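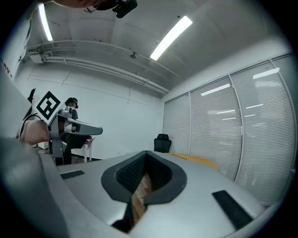
*View from my right-hand gripper, left one held up with its marker card tilted at an angle.*

**Left gripper's marker drops out mid-take and the recorded path jumps. Right one is fine. What am I missing?**

Hi all, long-time reader, second time posting. I do hand-held gripper demos (two grippers, one in each hand, wrist camera on each) and I've got a fault that is driving me up the wall. We use the Beltader recorder software, and the grippers are the Gonlow pair with the printed marker cards on top. No arm involved at this stage, we only replay on the arm later.

So, what goes wrong. I start a take, everything tracks, and at some point the left gripper's pose just freezes. Then when it comes back it's somewhere else! The path in the log has a straight line where my hand was doing a nice smooth curve. On replay the arm tries to follow that straight line at full speed, and last week it took the edge off a bin before I hit the stop. So I would like this fixed before it takes the edge off me.

What I've tried so far:

- Swapped the marker cards left to right. Fault stays with the left gripper.
- Reprinted the left card on heavier stock.
- Swapped the USB ports at the computer end (not the cables, they're tied in and I was being lazy).
- Reinstalled Beltader. Twice.

The log doesn't say much. This is the bit around the dropout:

```
L marker lost
L pose held (last good)
L frame gap 349 ms
L marker found
L pose jump, accepted
```

The right side never shows a gap like that. It loses the marker now and then when I turn it too far, but it comes right back in the same spot.

It doesn't happen on every take either. In my last batch of 50 I had to throw out 3, and I couldn't see anything I did differently in those. Maybe I reach a little farther out with the left hand? I'm right-handed and the left does most of the holding, so it sort of hangs out there in space while the other one works.

Lighting is ceiling fluorescents, and there's a glass wall with blinds down one side of the room. I've wondered about glare on the card but then why only the left?

Any ideas welcome, I've got a pile of takes due and I don't trust any of them right now.

---

**Answer 1**

It's the fluorescents. Had the same thing in our old place. Marker detection hates flicker, set your exposure to match the mains and it'll go away. Or switch to LED panels.

> **Comment (original poster):** Thanks, I set the exposure last night and got the same fault on the fourth take. Also both cameras see the same lights, so I'm not sure how it would pick on one side?

> **Comment:** Fair. Could still be glare off the glass then. Pull the blinds?

> **Comment (original poster):** They're down already. I do still get bright reflections up near the top though, so I'll hang a sheet over it and see.

---

**Answer 2** (accepted)

I'm going to go at this from the log, because I think you have two problems and they're hiding behind each other.

First one is "frame gap." If the marker was simply hard to see, you'd get "marker lost" and "marker found" with frames still arriving in between. You don't. Beltader only writes the frame gap line when the pictures themselves stop coming. So forget glare and forget the card for now, your left stream is going away for a moment. That says cable, connector or port, and you've swapped the port and left the cable alone (sorry, but I did laugh at "being lazy", I've lost whole weekends to that exact decision).

I see in your photo that the black cable comes down in a curve toward your left hand. Mine ran like that too. I can't tell from one picture how much pull is on yours, but if you stretch that arm out farther than the other, as you say, then the connector takes the load each time you reach. Try this:

1. Start a recording and rest the gripper on a table.
2. Wiggle the cable at the gripper end. Be gentle, you want to provoke it without breaking it.
3. Watch for the frame gap line.
4. Do it again at the computer end, and again in the middle if it's an older cable.
5. Put the right-hand cable on the left gripper and repeat. Yes, you have to cut the ties.

If the fault follows the cable, buy a new cable. If it stays with the gripper, it's the socket on the board, and that's a warranty thing. When you put it back together, leave a loop of slack and fix the cable to your forearm with a strap so the strap takes the pull.

Second problem is the one that bit your bin, and I'd worry about it a lot more. "Pose jump, accepted" means the jump limit is off or set so wide it may as well be. Look under Tracking, then Limits, for the setting called max step. I keep mine at 30 mm between frames. With that on, a take with a jump gets flagged and won't export until you look at it. A bad cable should cost you a take, it should never turn into an arm crossing the table at full speed.

And until you've got it sorted, please:

- Don't replay any take from before you set the limit without checking the log first.
- First replay of anything at low speed, with a hand on the stop.
- Keep everybody out of reach of the arm. You've got other people in that room, so tell them when you're about to run one.

> **Comment (original poster):** It was the cable!! Wiggled it at the gripper end and got a gap on the first try, then put the right one on and couldn't get a single one. I was so sure it was software. Max step was set to 0, and in the version I have that means "no limit". Who decided that?

> **Comment:** Yep, that 0 has caught a lot of us. Glad the bin was the only casualty.

---

**Answer 3** (Nusrat Qureshi)

Adding to the accepted answer, as I ran into this with the same Gonlow pair back in May.

The straight cable plug works its way out over time. I changed to a right-angle one from Skundport and it sits flat along the body, so there's less for your sleeve to catch on. Check which way the angle points before you order. I got it wrong and had a plug aiming straight at my thumb.

For the old takes, you don't need to bin the whole lot. Search the logs for "pose jump" and set aside any take that has one. The others should be okay, but I'd still run them slow the first time. I wouldn't try to patch the bad ones by smoothing over the hole. I did, and the path looked lovely on screen and then the gripper closed in the wrong place, as the closing happened during the gap and I'd basically made it up.

Someone on the Mac Suibhne list has a little script that does the log search for a whole folder. I don't have the link handy, will edit if I find it.

> **Comment (original poster):** Oh, that's useful, I was about to try the smoothing. Ordered the right-angle plug. Do you strap yours at the wrist or higher up?

> **Comment (Nusrat Qureshi):** Higher, just below the elbow. At the wrist it tugged whenever I turned my hand over.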